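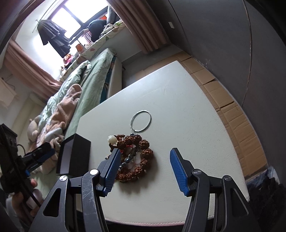
Brodham Town FC
Minutes of the club meeting held on 4th September in the clubhouse

Present: Abimbola Oyelaran (chair), Štěpánka Procházka (secretary), P. Juner (first team manager), M. Jurčo (reserves), 11 members.

1. Minutes of the August meeting
Agreed and signed.

2. First team
The manager reported two wins, a draw and a defeat in the league. The draw at Prelberg was a fair result after the late sending-off. The red card carries a three-match ban and the club will not appeal. The left back is out with a hamstring strain. A squad of 23 is registered and one more loan signing is being looked at.

3. Reserves
M. Jurčo asked for the kick-off against Prelberg Reserves to be moved to 1.30 pm, as there are no floodlights on the lower pitch. Secretary to write to the league.

4. Money
Gate and bar takings for August came to £2,656. The repair to the stand roof has been quoted at £2,000, to include new guttering. A member asked whether a second quote had been sought. It had not. Agreed to get one before any work is ordered.

5. Pitch
The goalmouth at the car park end needs reseeding. Warm-ups to be kept off it until further notice.

6. Any other business
Away shirts: two are missing from the kit bag. Players to check at home.
Coach to the cup tie leaves at 11 am. Names to Štěpánka Procházka.

The meeting closed at 9.10 pm.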